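The Clamp Question, Settled for Now

Every shop newsletter eventually gets around to clamps, and we have held out longer than most. Then the tool library at Clurkari did its summer inventory and found that our members own, borrow, hoard and quietly fail to return more C-clamps than anything else on the shelves. The chisels come home. The clamps go out to see the world.

So, a few words on the humble C-clamp, which has not changed much in living memory and still gets used wrong every week.

First, the screw. If it squeaks, it wants a drop of oil. If it grinds, it wants a wire brush and then a drop of oil. If it does neither because it will not turn at all, please do not put it back on the hook and walk away whistling. There is a bin by the door for the wounded.

Second, the handle. That sliding bar is as long as it is on purpose. Slipping a length of pipe over it for extra muscle is how we came to own a clamp shaped like a question mark.

Third, and this is where the complaints come from, put something under the clamp when you set it down. A C-clamp dropped on a nice surface leaves a nice dent. A mat, an old towel, last month's copy of this newsletter, anything.
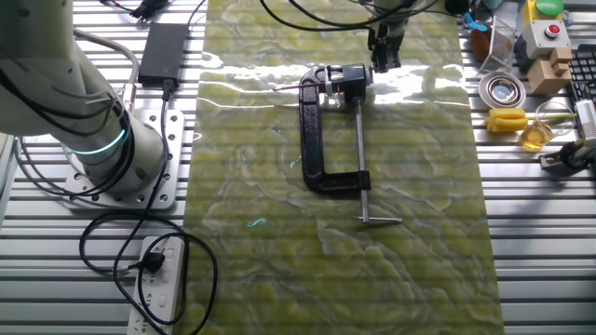
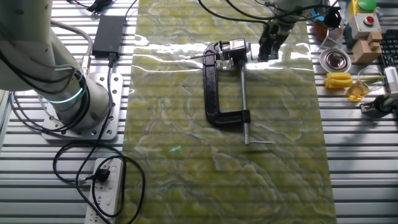 A black C-clamp on its side on green marbled matting.

We admit the marble look is a bit grand for the company it keeps. One member says it reminds her of a hotel lobby, another says a bowling alley, and the argument has now outlasted two pots of coffee. A plain offcut of carpet works just as well and will not make your clamps feel superior.

On storage: lay them flat or hang them by the frame, with the screw backed off a little. A clamp put away cranked tight has to be wrestled open by the next person, who may be holding a wet glue joint together with an elbow at the time.

The loan period is still 12 days, and you may take up to 20 clamps for a big glue-up if you ask at the desk first. Anyone who has had one since last August knows who they are. The return slot is open until nine in the evening, and we will not look up when we hear the clunk.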